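Drinia
Início | Serviços | Sobre nós | Contactos

Sobre nós

A Drinia ensaia e compara garras, braços robóticos, câmaras e controladores para empresas que os vão comprar ou que já os compraram e querem saber o que fazem com os seus produtos. Não fabricamos equipamento nem recebemos comissões de quem o vende. O cliente paga o ensaio e fica com o relatório, seja qual for o resultado.

A empresa foi fundada por Mizanur Munshi, engenheiro mecânico, depois de vários anos a instalar células de embalagem. Os catálogos indicavam força de fecho, curso e carga máxima, mas raramente diziam como se comportava uma garra com uma garrafa de plástico fino ou com um envelope pousado numa mesa lisa. Os primeiros ensaios foram feitos à noite, com material emprestado por um antigo cliente. Hoje somos 16 pessoas, entre técnicos de ensaio, programadores e duas colegas que tratam dos dados e dos relatórios.

O que fazemos

A maior parte do trabalho são ensaios comparativos. O cliente envia os objetos que quer manipular e uma lista de equipamentos em consideração. Montamos as garras, definimos a sequência de pegas com o cliente e registamos cada tentativa em vídeo. Uma pega conta como válida quando o objeto é levantado, mantido e pousado sem cair nem ficar marcado. As restantes são classificadas por tipo de falha: escorregamento, deformação, colisão com um objeto vizinho, erro de posição.

Também usamos garras de mão com câmara, conduzidas por um operador. Servem para experimentar dedos e revestimentos antes de montar um braço e para perceber o que a câmara vê quando a garra está quase a fechar. Trabalhamos em bancada e em espaços comuns, como escritórios e salas de reunião, com os objetos que lá costumam estar.

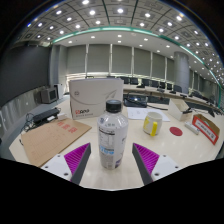 Garra de mão com almofadas estriadas magenta, numa mesa de conferências.

Os dedos e as almofadas são a parte que mais vezes trocamos. Na série Varkum, que continua em curso, comparamos perfis de almofada com a mesma geometria de dedo. Até agora foram registadas 815 tentativas com 74 objetos. O conjunto inclui garrafas, canecas, caixas de cartão, papel e cabos. Os objetos transparentes têm uma ficha própria, por causa das dificuldades que dão às câmaras de profundidade.

Como trabalhamos

Cada ensaio tem um responsável, que assina o relatório. Os vídeos e os registos do controlador são entregues com as conclusões, para que o cliente possa rever qualquer tentativa. Quando um fabricante contesta um resultado, repetimos a série com os parâmetros que ele indicar e publicamos as duas versões no mesmo documento.

Para os controladores usamos uma bancada separada, a que chamamos Zuvus, onde se medem tempos de resposta e paragens de segurança. A bancada tem 2 postos e a marcação é feita por ordem de pedido. Em janeiro fecha para calibração.

Visitas e contactos

Recebemos clientes e escolas técnicas mediante marcação. Quem quiser assistir a um ensaio dos seus próprios objetos deve indicá-lo no pedido de orçamento. Os objetos são devolvidos no final, salvo indicação em contrário.

Página atualizada: terça-feira, 6 de setembro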